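Tuncer starts robot picking at its Ploseck warehouse

Returns team in Grurkavcombe region takes part from the first day

PLOSECK, 02/05/2023 - Tuncer, a distributor of office and household goods, today announces that robot picking from mixed bins has become part of the daily work in its Ploseck warehouse. The system was set up together with the integrator Stalteck from Grurkavcombe. It is used in the returns area, where small articles of very different shape arrive in one bin and must be separated before they go back to the shelves.

Until now this work was done fully by hand. An employee bent over the deep bins during the whole shift, took out each article, checked it and carried it to the correct place. In a survey of the 220 employees at the site, the returns area was named most often as the place where the back and shoulders get tired.

With the new system, the robot lifts the articles out of the bin and the employee stays at a table of comfortable height. The decision if an article can be sold again remains with the person. No jobs are cut because of the project, and the agreement with the staff says this in writing.

"We did not want that our colleagues hear about the robot only when it is already standing there," says Fadime Ertürk, head of returns at Tuncer. "They told us which articles make trouble. Soft pouches, for example, and heavy things with a strange form. Stalteck had to start with these and not with the easy boxes."
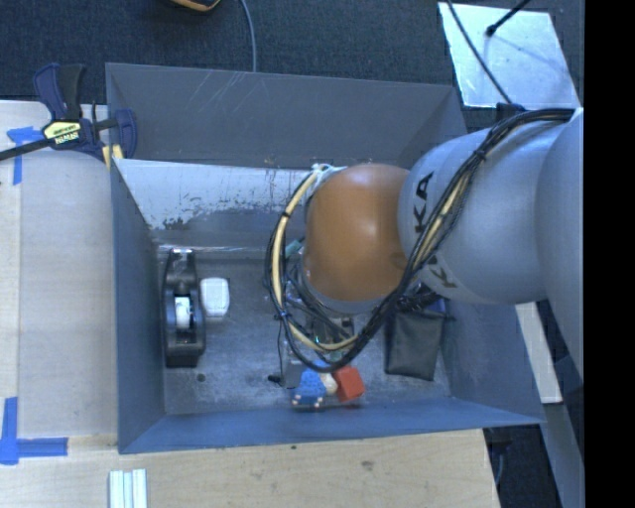 The trial phase finished in April. In this time 2472 articles were offered to the robot, and 1663 of them were picked without help from a person. The remaining articles were taken out by hand, and Tuncer expects that some groups of goods will stay with manual work also in the future.

Employees who wish to operate the system receive a training of 3 days, paid as normal working time. They learn to start and stop the robot safely, to change the bins and to report wrong picks. Experience with machines is not required.

A second station in the same hall is planned. Its date will be fixed after the returns team has given its written comments on the first one.

About Tuncer
Tuncer supplies shops and offices with everyday articles and runs its warehouse in Ploseck.

Press contact
Tuncer, Communications Department, Ploseck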